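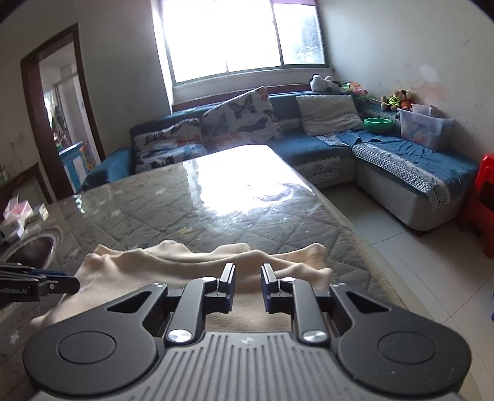

How do you keep a quilted tablecloth looking nice on a table that gets used all day?
Put a clear sheet over it and wipe the sheet. The quilt underneath only needs a wash now and then.

Hi, Roos Verbruggen again! It's July 21, 2021, the windows are wide open and I finally got going on the living room linens I kept promising to show you. The big table is where all my folding and sorting gets done, so the gray-brown cover with the diamond stitching and the stars is what you'll see the most of. I love those stars (the little yellow one is my favorite, and it has company from a couple of white ones).

The beige cloth spread over it is next on my list. It's all folds and lumps right now, and I have been going back and forth on whether to iron it or just give it a good shake and smooth it by hand. My sister votes for the iron. I vote for coffee first.

A few of you asked where I buy things. The plain cloths come from Mabuza, the little shop behind the bus station, and I paid 26 for the last one, on sale! For a clear sheet, take your table measurements with you and ask them to cut it a bit long, then trim it at home with sharp scissors. Mine curled up like crazy for the first 3 days, so I laid heavy books on the corners and left it alone.

One warning if you have big windows like I do: a glossy sheet throws the daylight right back at you, and the far end of the table can get so bright you have to squint. I still wouldn't give it up. Crumbs wipe right off, and so does jam.

Napkins and the hallway curtains go up in the next gallery, as soon as I find the other curtain.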